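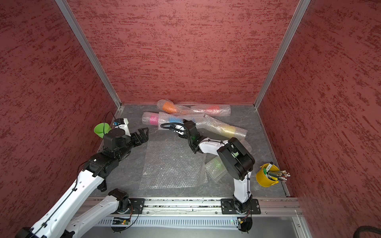

Learner licence proof of identity knocked back twice at Drirden — anyone else?

banksia_rd
My daughter's application for her learner's came back again on Friday. First time it was the parent declaration, fair enough, I'd missed a signature. This time they say the birth certificate is an extract and they want the full one. It's the same extract the Drirden counter accepted for her brother. A replacement plus priority post is going to cost me $120. Has the rule changed or did we get the wrong person?

tinny_mark
Changed in February. Extracts are out for anyone under 18. It's on the checklist, second page.

banksia_rd
The checklist I was handed at the counter only has one page.

tinny_mark
Then they gave you the old one. The new one is on Jistora under Forms, number 1626. 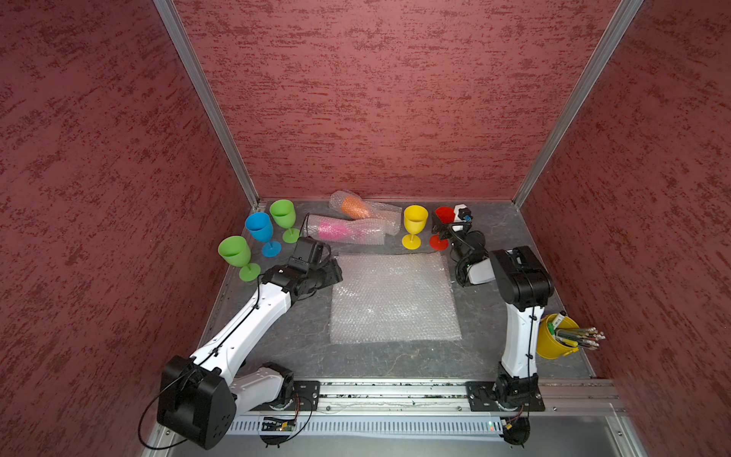 Green wine glass and the bubble wrap bundle, red walls behind

Kobzar Street resident
I'd lay this one at the feet of the counter staff. If they hand out an old checklist they should wear the consequences, and that includes the cost of a certificate. Put it in writing and ask for the fee to be waived. My neighbour did that over a lost file and got it.

tinny_mark
Lost file is different. The certificate comes from the registry, and licensing can't waive somebody else's fee. All they can do is keep your place in the queue.

Kobzar Street resident
They can refund it as a goodwill payment. There's a form for that too.

ferry_wharf
Is anybody else finding Jistora hopeless on a phone? I uploaded the school enrolment letter three times and it kept telling me the file was blank. Did it on a laptop at the library and it went straight through.

dot_and_bill
Same with our Medicare card. The Covano office scanned it for us at the counter, no charge, but you have to be there before 4 because they shut the scanner down early.

banksia_rd
Covano is 40 minutes each way for me, but I might do that if they'll check the lot while I'm standing there. Do they?

dot_and_bill
They did for us. She went through all 5 documents and told us the address on the bank statement didn't match. It was "St" on one and "Street" on the other, and she let it go.

ferry_wharf
Drirden sent mine back for exactly that.

tinny_mark
They're not meant to. Abbreviations are allowed — bottom of page two.

banksia_rd
Have ordered the full certificate. The registry says 20 business days on standard, so I've paid for priority. I'll ask about the goodwill form as well and post back if I hear anything.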